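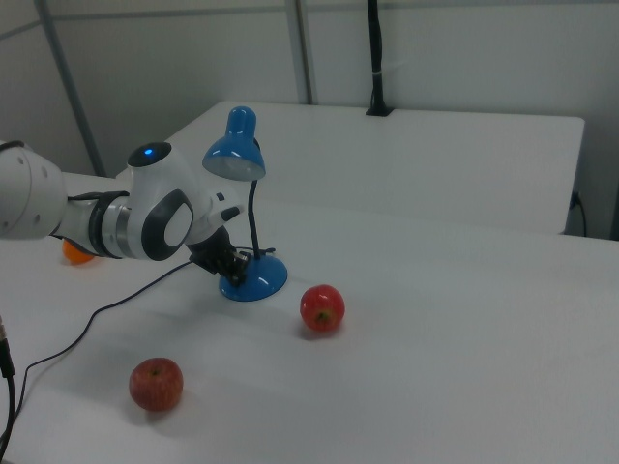

Getting along with a benchtop arm: a few tips

I've had the Jakab arm on trial since April and my workshop bench has never been tidier, mostly out of fear! It's $2499 with the gripper, plus $155 if you want the extra set of finger pads (get them, the standard ones are a bit slippery on anything glossy).

Lamps first. Teach it to hold a gooseneck lamp by the base, never by the neck. The neck bends, the arm doesn't notice, and you end up with a light pointing at the ceiling. Run the lamp cord away from the side the arm comes in on, and leave some slack.

Practise on fruit. Apples are great – firm, a decent size, and you can still eat them if they get dropped. I'd leave mandarins and ripe pears until you've got the grip force sorted. Mine went through six pears before I found the setting, and it's buried two menus down under Favourites, of all places.

Wipe the pads with a damp cloth and a drop of dish soap. No metho, it dries out the rubber.

My neighbour Dalibor reckons a matte bench top is easier on the arm's colour matching than a shiny one. I tried both and I'm with him.

Spare pads come from Puvside, and mine took two weeks to turn up, so order early.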